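Pre-Run Inspection Checklist with Comments: Cable Insertion Study, Rack Cell
Project: Starkbridge
Inspector: Normunds Adomaitis
Method owner: Darius Rätsep
Period: May

1. Scope
Covers the cell used to compare two insertion policies, vision only and vision plus wrist force. Both use the same rack, the same patch cable and the same start pose. Complete before each block of trials.

2. Rack and equipment
2.1 Rack upright, rails square to the table. OK.
2.2 Switch seated at the top of the rack, port face toward the table. OK.
2.3 Server below the switch, drive bays closed. OK.
Comment: rail screws to be checked by hand. The Murness run showed that a switch with play in its ears gives false force peaks at first contact.

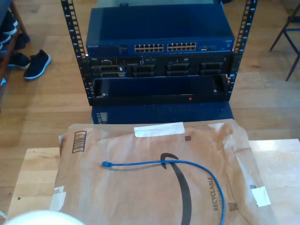

2.4 Port assignment for the block matches the trial sheet. OK after correction. The sheet still listed the port order from the Pollmont pilot.

3. Table and cable
3.1 Patch cable laid across the mailer, connector end to the left. OK.
3.2 Connector latch intact. Replace the cable after 3000 insertions or on any visible wear.
3.3 Mailer flat enough that the connector does not tip. OK with comment.
Comment (Rätsep): the creased surface is part of the method. Do not smooth it between trials – grasp pose error is one of the measured results.

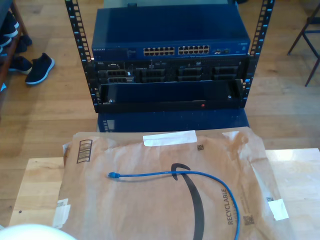
Item 3.1: blue patch cable on the mailer, rack behind the table.

4. Arm and gripper
4.1 Emergency stop tested from both operator positions. OK.
4.2 Joint speed limit set to the reduced profile. OK.
4.3 Fingers parallel, pads clean. OK.
4.4 Wrist cable has slack through the full reach to the lower rack panel. Open. Repeat with the arm at maximum extension.
4.5 Force threshold set to 6 N for search, released only after alignment. OK.

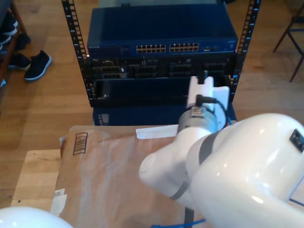 5. Data and result checks
5.1 Clocks on arm controller and logger agree. OK.
5.2 Failed trials kept in the log with a failure code. OK with comment.
Comment: in the last block, 3 trials were coded "missed port" where the force trace shows a partial seat. Recode using the Ranasinghe criteria before the policies are compared.
5.3 Abort rule: stop the block after 2 force limit trips in a row.

6. Open items
4.4 wrist cable slack – Adomaitis
5.2 recoding – Rätsep
Vision plus force trials are on hold until 4.4 is closed. Vision only trials may proceed at reduced speed.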